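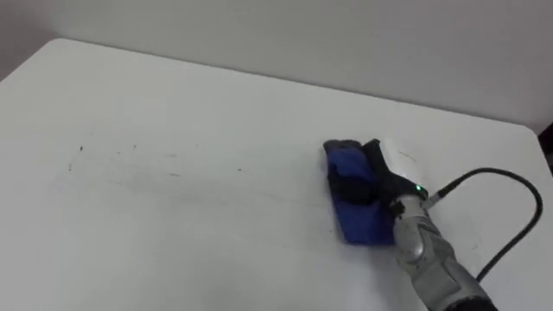 A white tabletop with a rounded corner, against a pale wall.

BRINDLOW REPAIR CAFE GETS A SECOND HOME, AND WE'RE THRILLED

For immediate release

Well, we did it! From September, Brindlow Repair Cafe will be open every Tuesday evening in the old Bellini ice cream parlour on Ostenon Road, as well as at our usual spot in the library. I've been itching to share this one since spring, and I can finally stop changing the subject whenever a regular asks.

If you've never been, bring us a thing that's broken and we'll sit down with you and try to mend it. Last year 1,263 items came through the door, mostly lamps, toasters and trousers (so many zips), plus a very heavy accordion that took up a whole evening. We managed to fix plenty of them. A few went home in a carrier bag, in more pieces than they arrived in, and I'm still sorry about the bread maker.

The move has been paid for by a £3,000 grant from the Vundis Fund and by 407 of you who chipped in through our summer appeal. Thank you! It covers the first year's rent, safety testing kit and a second sewing machine, so the queue for hems should get a bit shorter.

Doors open at 6pm and last repairs go on the bench at 8.30pm. We can see 30 people a night, so please book a slot at the library desk or just turn up early and take your chances. It's free, though we do pass a tin round for tea and fuses. No microwaves or petrol mowers, please.

I'm happy to chat to local press, and you're welcome to come along and take photos on any session night. Leave a message at Brindlow Library and I'll ring you back.

ENDS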